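Home | News | Methods | Events | Back issues | Contact

Print this page
E-mail this item

Clear plastic, black marble and a number I don't quite trust

July 1, 2019

The Grasau project sent its latest results round in May, and the headline was that Unano, its grasp-learning method, can now pick up see-through objects from a patterned surface. The claim rests on 448 attempts with set squares and other flat acrylic pieces, some clear and some tinted a reddish brown. I have read the write-up twice and I am less cheerful than its authors.

To be fair, they chose a hard case. Clear acrylic gives a camera very little to work with beyond a bright edge and a bit of haze, and a marble pattern full of white veins offers plenty of false edges to chase.

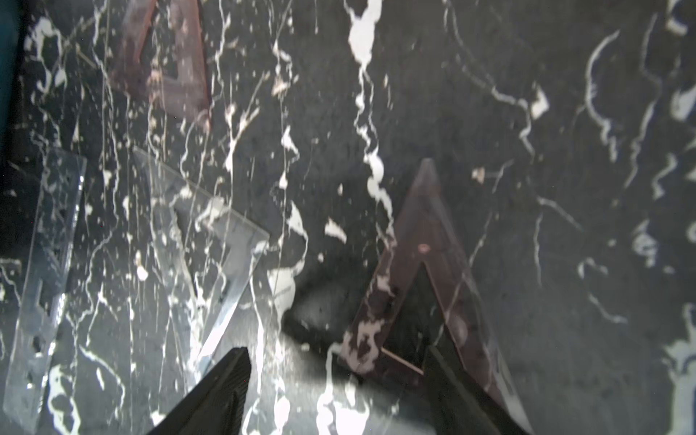 The method itself is simple enough. A person guides the arm through the job, the wrist camera records it, and the Odell network learns to copy the movement from the pictures. The team collected 838 of these guided runs, then threw out 135 as unusable. The paper gives half a sentence to how those were picked. If the dropped runs were mostly the ones with glare on the plastic, the network was taught on the easy part of the problem, and we ought to be told.

My second grumble is with the tinted pieces. Results for clear and tinted acrylic are lumped together in the main table. A coloured triangle is a good deal easier to find than a clear one, at least for me, and I would expect the same of a network.
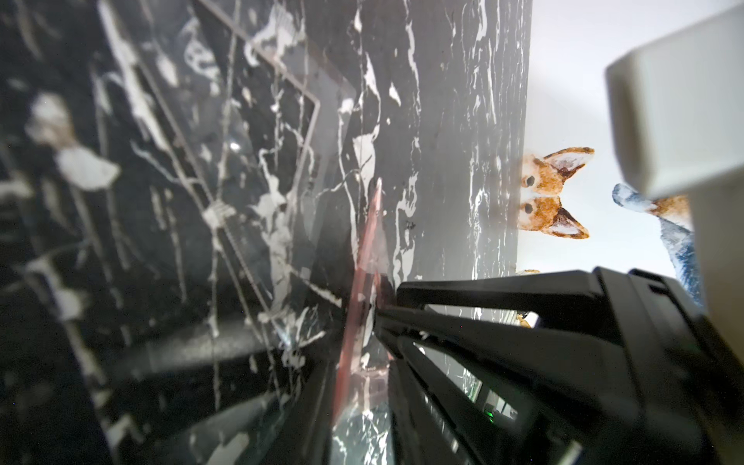

The gripper beside a pink-edged translucent sheet.

Only 59 attempts used the Fu test, where the background is swapped for one the network has never met. Those are the ones I care about. The success rate falls sharply there, and the authors put it down to lighting. Perhaps. It could just as well be that Unano has learnt one marble pattern very thoroughly.

None of this makes the work poor. Depth sensors struggle with this sort of material, and a plain colour camera doing the job at all is worth a look. But I would like the split table, the list of discarded runs and a plain grey worktop for comparison — the last of these would take an afternoon. The group says a longer report is on its way, and I'll hold off changing our own set-up until I have read it.

Print this page | E-mail this item | Back to top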